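Sorting a garage on a paper floor grid
Filed under: Workshop and shed

If you have a garage or workshop to sort out and nowhere sensible to put things while you do it, mark the floor up first. Cover it with brown paper, tape it into big squares, and give every square a job. It costs very little, it comes up in a few minutes when you're done, and the concrete stays clean if a tin leaks.

I've used this for two sheds, a laundry and our own garage. The method is the same each time.

What you need
A roll of brown builder's paper or heavy kraft paper
Blue masking tape, 24 mm or wider (the cheap cream sort leaves glue behind)
A tape measure and a straight length of timber
A broom and a damp mop
A thick marker

Laying the paper
Sweep, then mop, and leave the floor until it is properly dry. Paper laid on damp concrete goes wavy and the tape lets go.

Roll the paper out from the back wall towards the door. Overlap each run by 83 mm. I started with 50 and found the edges crept apart once people were walking on them. Tape the joins on the underside if you can manage it, otherwise on top.

Cut around anything bolted down and leave a little slack. Don't try to get the paper under a foot plate. Butt it up to the edge and tape it.

Marking the squares
Make the squares bigger than you think. Small ones fill up with one box and you end up stepping over everything. In a single garage I get by with squares 124 cm across, and even that is tight for camping gear.

Run the long lines first, wall to wall, then the cross lines. The lines don't need to be perfect. Leave gaps where they meet if you are short of tape, as the eye fills in the rest. If a strip tears when you drag something over it, patch it and carry on.

Press the tape down with the flat of your hand or an old wallpaper roller. Don't pull it tight as you lay it. Stretched tape shrinks back and lifts at the ends.

Giving each square a job
Write the job on the paper in a corner, in big letters, before you bring anything in. Mine usually go:
Garden
Paint and fillers
Electrical
Fixings
Sport and camping
Belongs in the house
Tip
Op shop
Don't know

Keep "Don't know" to one square. When it's full you have to deal with it before going on.

Put the tip square nearest the door and the paint square furthest from it, out of the sun. Anything with petrol in it goes outside and not on the paper at all.

Working through it
Empty one shelf at a time. Use shallow trays for small things, so that a whole tray can move from one square to another in one go. Screws and wall plugs tipped straight onto paper will find every crease.

Siiri Rautiainen wrote in after the shed page to say she does hers in 3 passes: big things, then tins and bottles, then the small stuff. I tried it in January, when it was too hot to be in there past mid-morning, and it does suit short sessions. You can stop after any pass and still shut the door.

Taking it up
Peel the tape slowly, pulling it back low along the floor. On painted floors, don't leave it down longer than 21 days, and less if the sun gets in. Fold the paper inwards so the grit stays inside. Clean pieces are worth keeping for the next paint job. Anything with oil on it goes in the bin and not the recycling.

If the tape has left a mark, eucalyptus oil on a rag will shift it. Try it on a hidden patch first if the floor is painted. 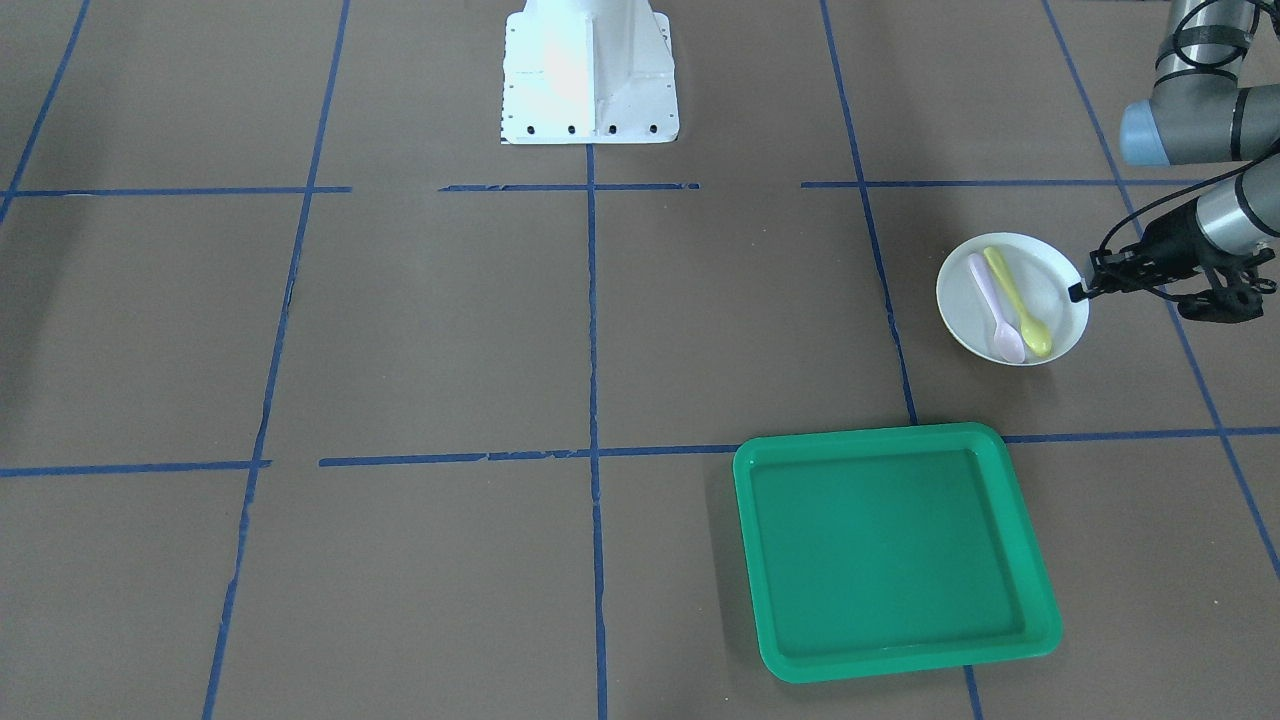 Brown paper down and the squares marked in blue tape.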